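Neues aus der Werkstatt: Pfotendecken und Waldbecher

Die Fleecedecke mit den Pfotenabdrücken ist wieder lieferbar. Im Februar war sie nach kurzer Zeit vergriffen, und wir mussten viele Anfragen auf später vertrösten. Jetzt liegen 99 Stück im Lager in Draneck, alle im gleichen rosaroten Grundton mit hellen Pfoten. Der Preis bleibt bei 41 Euro.
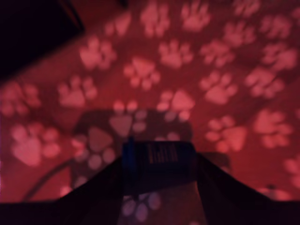

Zum Farbton bekommen wir die meisten Rückfragen. Unter warmem Licht wirkt die Decke deutlich röter als bei Tageslicht am Fenster, und auf manchen Bildschirmen geht sie ins Violette. Wer die Farbe genau auf Sofa oder Vorhang abstimmen will, kann bei uns ein Stoffmuster anfordern. Es kommt per Brief und muss nicht zurückgeschickt werden.

Viele von Ihnen legen die Decke gar nicht aufs Sofa. Aus den Zuschriften wissen wir, dass sie oft über dem Schreibtisch landet, wenn dort gerade nicht gearbeitet wird, oder auch als weiche Unterlage unter Tastatur und Tasse. Ein Becher mit geradem Boden steht darauf gut, solange der Stoff glatt gezogen ist. An Falten und Wülsten sollte man ihn nicht abstellen, vor allem nicht voll. 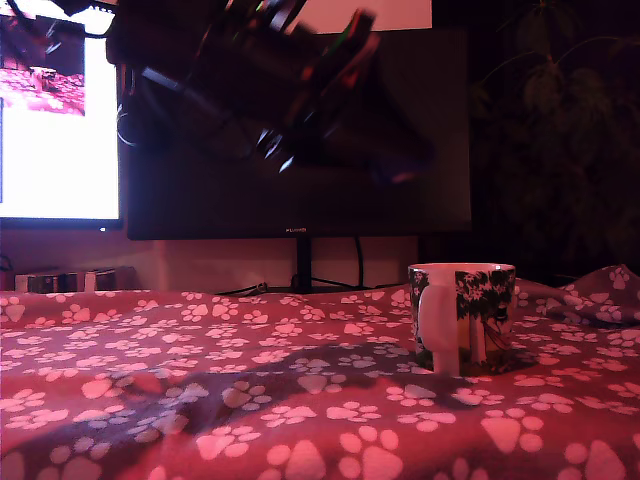

Passend dazu führen wir weiterhin den Keramikbecher mit dem Waldmotiv aus der Reihe Prastcombe. Er ist zylindrisch, der Rand und der Henkel sind weiß, rundherum läuft dunkelgrünes Laub. Der Henkel ist hoch und schmal gezogen und reicht fast über die ganze Höhe des Bechers. Die Spülmaschine verträgt der Becher, wir empfehlen aber den oberen Korb.

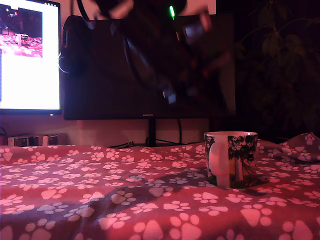
Decke und Becher können auch zusammen bestellt werden. Im Set sind sie 5 Euro günstiger als einzeln. Verpackt wird beides in einem Karton, der Becher in die Decke eingeschlagen. Das spart Füllmaterial, und Bruch hatten wir auf diese Weise bisher kaum.

Zur Pflege der Decke: bei 30 Grad waschen, ohne Weichspüler, und nicht in den Trockner geben. Haare von Hund oder Katze lassen sich vor dem Waschen am besten mit einem feuchten Gummihandschuh abstreifen. Neue Decken fusseln bei den ersten beiden Wäschen etwas, deshalb bitte getrennt von dunklen Sachen waschen. Zum Trocknen ausgebreitet über einen Wäscheständer hängen.

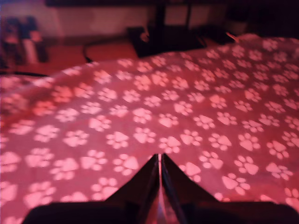 Wer mehr Fläche braucht, sollte vorher kurz nachmessen. Die Decke wirkt zusammengelegt kleiner, als sie ist, und fällt an einem schmalen Tisch leicht bis auf den Boden. Eine kleinere Ausführung ist unter dem Namen Pakinano in Vorbereitung. Einen Termin dafür geben wir im nächsten Rundbrief bekannt. Bestellungen nehmen wir wie gewohnt über das Formular im Shop entgegen, Abholung in Draneck ist nachmittags ab 14 Uhr möglich.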